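Subject: Re: [grillolstead-shop] Snack shelf, canisters and labels
To: grillolstead-shop list

Replying to the questions from the weekend team, quoted below. I put the Nivora unit back together last September, so I can answer most of it.

> We are short of room on the dark gray unit. The chip canisters
> are the worst part. Some are standing, some are lying down, and
> people put them back wherever there is a gap. Is there a set
> order? Also the label strips don't match what is on the shelf
> anymore. Can we just take them off?
>
> One more thing, the Assunção cookies came in and there is no
> place for them. Could they go on the top shelf?

There is no set order by flavor and I don't think we need one. What matters is that the canisters on the lower shelf stand upright with the front of the label facing out. The shelf edge is curved, so a straight row never lines up with it. Follow the curve and they all show.

When a flavor sells out, leave its gap open until the next delivery. If you close it up, the new stock ends up at the far end and the old stock gets buried.
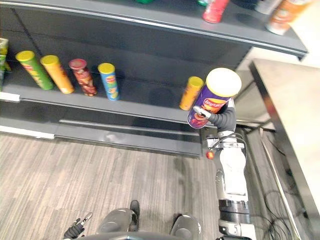
1. Lower shelf

Chips only. The purple Lay's goes toward the right end, by the small orange canister. Blue stays to the left of the gap. Wipe the shelf before you restock, including the strip behind the canisters where crumbs collect.

2. Upper shelf

Canisters can lie on their sides up there, but turn them so they can't roll toward the front. The metallic lip is low and won't stop a full one. Keep the rounded corner clear. Customers reach past it to get to the table and things get knocked off.

The cookies should not go on the upper shelf. The boxes are too deep. Put them on the rack by the door, where the Flerkport crackers used to be. There is room for 2 cases.

3. Label strips

Please don't take them off. The adhesive leaves marks and it took me most of an afternoon to clean the last ones. Slide the paper out and put in a new one. Blank strips are in the drawer under the register, in the envelope marked 161, which is the part number if we need to reorder.

The prices on the current strips are from before the summer. Check them against the sheet at the register before you print anything. If the sheet and the register disagree, go by the register and post here so I can fix the sheet.

I will be in tomorrow from 3 until closing and can move the cookies then if they are still in the back.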